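Storing Anime Discs, Art Books, Figures and Wall Scrolls at Home

Print this page | E-mail this page

Updated 19 Mar 2024

These notes cover a mixed collection kept in an ordinary heated room. The collection they were written from holds 269 discs, a run of art books, a cabinet of painted PVC figures and a few fabric wall scrolls. Each material has its own requirements, so the sections can be read in any order.

Discs and box sets

Store discs upright in their cases. A disc left flat in a tall stack carries the weight of everything above it through the case hub, and older hubs crack. Shelve cases so that one can be pulled out with two fingers. If it takes more force than that, the row is too tight and the outer sleeves will scuff.

Chipboard art boxes from limited editions are weakest at the open side. Keep the box filled. When a volume is missing, cut a spacer from foam board to the same thickness and slide it into the gap.

Clean a disc only when it has visible marks or fails to play. Use a clean microfiber cloth, barely damp with distilled water, and wipe in straight lines from the center hole to the rim. Do not wipe in circles. Paper towels leave fine scratches and should not be used at all.
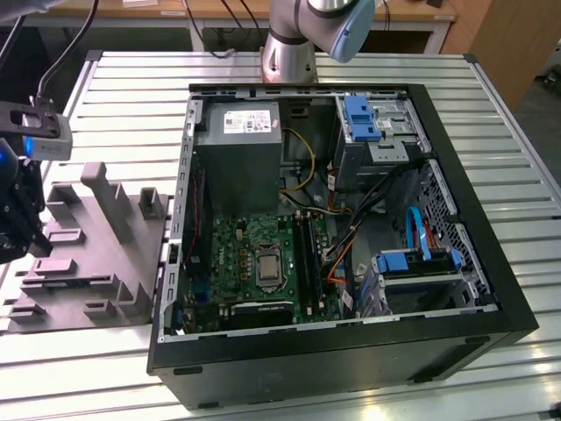 Replacement cases must match the original in spine width as well as disc count. Multi-disc cases with swing trays come in several widths, and a printed cover sheet from one will not fold correctly around another. Measure the spine with the sheet removed. Nemus sells a clear case in 18 spine widths, which covers most older television box sets. Zanier cases are cheaper, but the hub grips hard and the disc has to be flexed to get it out. Avoid them for anything out of print.

Art books and manga

Keep the bottom shelf at least three inches off the floor. Leave a finger's width between the books and an outside wall, where air needs to move. Large art books with soft covers sag when they stand alone, so lay them flat in short piles with the biggest at the bottom.

Yellowing of manga paper comes from the paper itself and is made worse by light. It cannot be reversed. Do not bleach it and do not sand page edges that will be handled often, as the sanded edge picks up dirt faster than the old one did.

Dust jackets can be covered with clear polyester sleeves. Brerano sleeves are cut slightly long and need trimming at the top. Trim with a sharp blade and a steel rule before the jacket goes in.

Figures

Painted PVC softens in a warm room. Figures balanced on one foot lean first. Move the cabinet away from radiators and south-facing windows, and switch off any halogen lamps inside it. LED strips run cooler, but mount the power supply outside the cabinet.

A sticky surface is usually plasticizer coming out of the vinyl. Wash the figure in lukewarm water with a drop of dish soap, rinse, and let it air dry on a rack. Do not use alcohol, which lifts paint. Leave the cabinet door open a crack afterward. Figures kept sealed in their blister trays get sticky sooner.

To straighten a leaning leg, hold the part in hot tap water until it bends easily, set it in position, then hold it in cold water. Boiling water is not needed. Remove the figure from its base first, and work on one joint at a time.

Dust with a soft makeup brush. Start at the head.
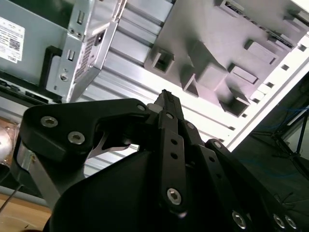 Wall scrolls and posters

Roll scrolls with the printed side out, around a tube of at least the same length. Wrap the roll in 100 percent cotton, washed beforehand without fabric softener. Rubber bands leave a permanent line. Use cotton tape tied loosely.

Creases in polyester scrolls can be pressed from the back at the lowest iron setting, with a cotton cloth between iron and fabric. Test a corner. Some inks transfer even at low heat.

For hanging, the Hidayat clip rail holds the top edge evenly and leaves no holes. Rotate what is on the wall every April, and store the retired pieces in the dark.

Print this page | E-mail this page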